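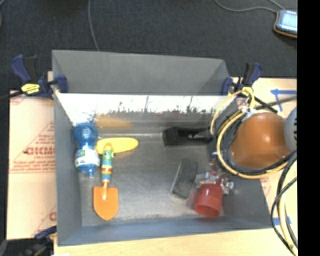
## Thread: PET bottles with full labels, curbside or depot?

**ditura_valley** (September)

Our hauler changed the rules this month. Curbside now takes PET only with the label removed. The Evthorpe depot still takes it labeled. I have 56 bottles in the garage, mostly translucent blue, and the paper labels do not peel cleanly. Is there a practical reason to strip them, or can I take the lot to Evthorpe?

---

**kettle_and_flake**

Take them to the depot. Paper labels come off in the hot wash, and the glue goes with them if it is the water-soluble kind. Full shrink sleeves are the real problem, as the optical sorter reads the sleeve and misses the bottle.

---

**northdock4**

> Paper labels come off in the hot wash

Only if the line has one. Small plants often run a cold rinse, and then the fiber ends up in the flake. I would strip them.

---

**kettle_and_flake**

Evthorpe bales and ships. It does no washing on site. What matters is the buyer's spec, and ours allowed paper labels up to a set weight per bale.

---

**sarano_rd**

Color matters more than labels. Light blue usually goes in with clear, dark blue does not. Ask the depot which bale yours go in. Also check the lot number on the drop-off form. Mine was 2359 and it had been entered as mixed plastic.

---

**northdock4**

Agree on color. Still disagree on labels. It takes me 3 minutes a bottle with warm water and a scraper.

---

**ditura_valley**

That comes to almost three hours for my pile. I called Evthorpe. Light blue goes with clear, labels can stay on, caps on, bottles crushed. They close at 4.

---

**kettle_and_flake**

Caps on is correct. They separate in the float tank.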